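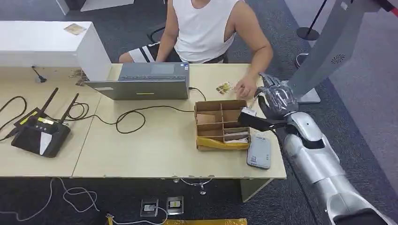 Halina Walczak wrote in to ask why her arm drops small parts on the lip of a box, even with the gripper set to full force. Full force is usually the problem. The fingers squeeze, the part tilts, and one corner hangs lower than the arm thinks it does.

Setting up box placement on the Tichý arm

Use a cardboard box with dividers. Tape it to the desk if it slides.

1. Connect the laptop to the arm's router and open the Tichý panel.
2. Set grip force to 30 percent. Go up by 2 at a time until the part stays level.
3. Jog the hand over one compartment and save that as the hover point. Leave 7 cm above the dividers.
4. Lower the part slowly and save the release point — just below the top of the divider, no deeper.
5. Run the move at low speed with one hand near the stop button.

Repeat steps 3 and 4 for each compartment. Copying points with an offset works on a rigid tray, but cardboard walls lean.

If the part still catches, raise the hover point before you touch the force again.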